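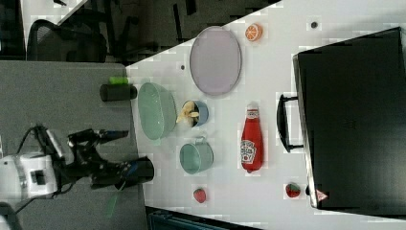

Figure 2-1. Single-arm table station with two-fingered gripper, tableware and toy food.

2. Planning and Budgeting for a Flundeo Station

Complete this section before you request a quote. Section 3 covers receiving and unpacking, and Section 4 covers mounting the arm. If your site already has a table and an arm and you are only adding a gripper, go to 2.5.

2.1 Decide what the station will do

Write down the tasks first. The arm, the gripper and the cameras all depend on them, and most returned orders come from sites that picked the arm first and the tasks later.

1. List every task the station will run in its first year. Use plain terms, such as "put the fruit on the plate" or "move the cup into the bowl."

2. For each task, list the objects the arm will pick up. Separate them from objects that only stay on the table, such as plates and large bowls.

3. Note the heaviest and the widest object to be picked up. Measure the width in the direction the gripper will close. For a mug, measure the body and the handle separately.

4. Mark any object that rolls, bends or slips. These need more practice time and wear finger pads faster.

5. Have the person who will run the station sign the list. Attach it to the quote request.

Note: Do not leave the object list as "general household items." The sales desk will send it back.

2.2 Choose the table and the space

The table is not part of the station price. You may use one you have if it meets the following.

The top must be flat and must not rock when pushed at a corner. A plain, light-colored top is recommended for camera work. A patterned or glossy top will work for driving the arm by hand but is likely to cause trouble later if you train a model on the images.

The arm may be mounted on the table or on a separate stand next to it. A separate stand costs more and takes floor space, but leaves the whole tabletop free. If the room is carpeted, order the stand with the wide base plate. The narrow base is for hard floors only.

1. Measure the open floor on all sides of the table with the chairs where people normally leave them, not pushed in.

2. Mark the full reach of the arm on the floor with tape, using the reach drawing for your model in Appendix B.

3. Check that no desk, shelf or walkway falls inside the tape. If one does, move it before ordering or choose the short-reach arm.

4. Find the power outlet and the network jack the station will use. Measure the cable path along the wall, then add slack for the arm to move. The standard cable set is for a station within 3 meters of the outlet.

CAUTION: Cables leaving the arm joint need a free loop. Do not plan on tying them flat against the stand. A cable pulled tight at the joint will fail, and cable damage from this cause is not covered by the warranty.

CAUTION: Rolling office chairs must stay outside the tape whenever the arm is powered.

2.3 Choose the arm

Flundeo stations ship with either the short-reach or the standard arm. The control box and software are the same for both. Choose the short-reach arm if all objects stay on one half of the table. Choose the standard arm if the station will use large items that take up table space, such as serving plates, wide bowls or a case, as the arm will need to reach past or over them.

Do not buy the standard arm only to allow for future work. It needs a heavier stand and a bigger taped area, and the short-reach arm can be traded in during the first service year.

2.4 Choose the gripper and fingers

Two grippers are supported: the Flundeo parallel gripper, and the Catoseck linkage gripper. Both have two fingers. The Catoseck opens wider and costs more. Its linkages also need cleaning on a schedule, so allow for some staff time.

Fingers are ordered separately.

Narrow tips are for small or thin objects, including toy fruit, spoons and mug handles.

Padded tips are for round or smooth objects such as cans and bottles. Pads are a wear part.

Blank fingers are for sites that will print or machine their own tips.

Before settling on fingers, try the objects by hand. Lay each one on the table in every position it is likely to end up in, including on its side. A bottle standing up and the same bottle lying down are two different jobs for a gripper. The same is true of a mug.

1. With a ruler, measure the height of each object when it is lying in its lowest position.

2. Compare this with the minimum pick height printed on the finger data sheet.

3. Repeat with the object lying on a plate or inside a bowl, if your task list calls for it. The rim takes away some of the room the fingers need at the sides.

4. If any object fails, change the finger type or take the object off the list.

2.5 Plan the cameras

A station needs at least one fixed camera that sees the whole work area, and one wrist camera.

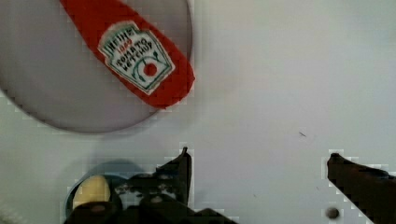
The wrist camera is small and light, and its picture quality is limited. Large print on a package can usually be read from it at working distance, though with some blur. Small print often cannot. If your tasks depend on reading labels, budget for the better wrist camera or add a second fixed camera pointed at the pick area.

The fingers always take up part of the wrist view. At some arm positions they will hide an object next to the one being picked, for instance a bowl or cup on the near side. A fixed camera placed opposite the arm fills in most of what is hidden. Plan its mounting point now, while you can still choose where the table goes.

Data settings also affect cost. Heavily compressed video takes less storage but shows blocky edges, and these are worst along dark fingers against a white table. Sites that record for training should order the larger drive and leave compression at the lowest setting.

Note: Clean the tabletop before setting up the cameras. Small specks and pen marks show up clearly on a white top.

2.6 Objects and supplies

Objects are the cheapest part of the station and the part most often left out of the budget. Buy them at the same time as the arm.

Use real packages or toy food, or a mix. Toy food keeps and can be wiped down. Real bottles and packages have real labels and surfaces but must be checked for leaks. Buy a spare of each object the arm will pick up, and buy it in the same order. Stores change package designs, and a replacement bought in August may not match the one you started with.

Include tableware in several colors. Plates and bowls close in color to the tabletop are harder for vision software to find, so include a few on purpose if the software will have to deal with them in use.

Keep a bin next to the table for objects not in use.

2.7 Fill in the budget sheet

Use the sheet in Appendix A. Enter one line for each item and do not combine lines.

1. Arm and control box. Enter the price from your regional list.

2. Stand and base plate. Enter zero if mounting on the table.

3. Gripper. The Catoseck mounting kit is a separate line at $1,162. It is needed even if you already own the gripper.

4. Fingers and pads. Order one spare set of each type.

5. Cameras, mounts and cables.

6. Computer and storage. Sites using their own computer must check it against the Xia software requirements before entering zero on this line – the Xia installer will not run on an unsupported graphics card.

7. Objects and supplies. Allow around $100 for a first set with spares.

8. Freight. Utitov handles all deliveries and will quote from your postal code. Stairs and after-hours delivery are extra.

9. Training for operators, if not already included in your service plan.

10. Yearly service. Enter this in the running costs column, not the purchase column.

Note: Do not enter sales tax unless your purchasing office asks for it. It is added to the formal quote.

2.8 Send the request

Send the signed object list, the floor sketch with the taped reach marked, and the budget sheet together. Address them to Kaiwen Lu at the station sales desk. Requests missing one of the three are held until it arrives.

Quotes are good for 30 days. If your approval takes longer than that, ask for the quote to be renewed before it runs out. A lapsed quote has to be entered again from the start, and the price list may have changed.

CAUTION: Do not remove old equipment or cut holes in the table until you have the order confirmation and the final mounting drawing. Hole patterns differ between the two arms.

After the order is confirmed, continue to Section 3, Receiving and Unpacking.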